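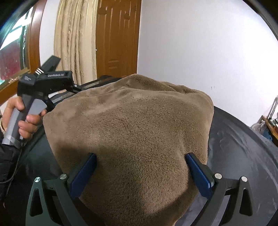
Can you visit the Devdale mill without booking?
Only for the shop and the yard. The weaving shed and the dye house are open to booked groups of up to 14, and the places go quickly once the April dates are put up.

I went with the local history group. We met at the gatehouse, signed in and were given ear plugs and a yellow waistcoat each. Our guide was Zawadi Mushi, who started in the finishing room 20 years ago and now splits her week between quality checks and tours. She speaks clearly and keeps her back to the machines so that people can hear, which helped.

The tour begins in the wool store. Bales come in from three farms in the valley and from a merchant on the coast. The floor slopes slightly towards the loading door, a leftover from when the bales were rolled out by hand. There is a strong smell of grease and sheep that most of us stopped noticing after a few minutes.

Carding and spinning are on the ground floor. The carding machine is a Lindholm, bought second-hand and older than anyone working there. Parts are no longer made for it, so the mill has them cast in town. We were allowed to handle the wool before and after it went through. The difference is large: the raw wool is clumpy and full of seed heads, and afterwards it hangs together in a soft flat web.

The weaving shed was the loudest part. Eight looms were running and conversation was not possible, so Zawadi did her talking in the corridor first. Each loom has its own weaver's notebook hanging from a hook, with notes on tension and broken ends. Revathi Alva, the senior weaver, showed us how a broken warp thread is tied back in. It took her a few seconds. Two of our group tried it on a practice frame and gave up.

I found the dye house the most interesting stop. They use river water, softened on site, and every batch is written up in a ledger with a snip of yarn glued beside the recipe. The page we were shown was for batch 1181, a dark green. The ledgers go back to before the war, but two volumes were lost in a flood.

Lunch was soup and a roll in the old canteen, included in the price. The shop is next door. Seconds are kept on the bottom shelves and are worth a look if you don't mind a small fault in the weave. I bought a scarf.

Practical points: there are stairs to the dye house and no lift. Wear flat shoes. Parking is behind the chapel, as the mill yard is kept clear for lorries. The tour took a little over two hours, and the last bus back leaves from the bridge shortly after the shop shuts.

Report by Oi-ling Yuen | Contact the group secretary | © Devdale History Group | Back to top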